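ok so I finally did the thing I've been putting off since January. I oiled the butcher block table. thread, for anyone with a sad dry wooden table and a free weekend

background: this table has had coffee on it every single day and I have wiped it with dish soap and hope. the top had gone kind of gray and fuzzy where the mugs go, and there were rings on rings on rings

first step was emptying it, which took longer than the sanding. pens, chargers, a stapler I swear I've never seen before, half a bag of pretzels. it all went on the floor in the hallway and most of it is still there

sanding: I started with 120 grit on the worst rings and then did the whole top with 220, always along the grain. by hand! with a block! my shoulders would like a word with me

tip I wish I'd had – wipe it with a barely damp cloth after sanding, let it dry, then sand one more time very lightly. the water makes the little fibers stand up and you knock them back down. SO much smoother

for the oil I used the Gudia mineral oil, the 500 ml bottle. I had the Orer one in my cart too but it has lemon scent and I don't want my desk to smell like furniture polish while I eat lunch

I put it on with an old T-shirt, waited 12 hours, wiped off what hadn't soaked in, did it again. the first coat vanished in minutes, that's how thirsty this wood was

things I would do differently: open a window before sanding, not after. also cover the chair. mesh holds on to sawdust like you would not believe, I was vacuuming it for ages

someone asked what I paid all in. 53 dollars with sandpaper, oil and a tin of Varela board wax that I haven't opened yet. the fancy Nosent kit was more than I wanted to spend on a table I got secondhand

and the lime green mug is allowed back on the table, on the pale bare wood, no coaster, living dangerously
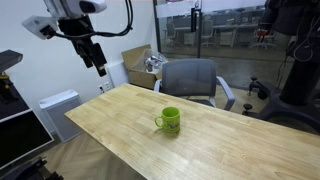 How often does a butcher block table need oil?

Once a month if it gets daily use, and any time a few drops of water soak in and don't bead up on top.

also PLEASE lay your oily rags out flat to dry, outside if you can. mineral oil is pretty tame but linseed and tung oil rags can heat up all by themselves when they're balled up in the trash

next weekend is wax, and after that the underside, which I have never once looked at. will post if I find gum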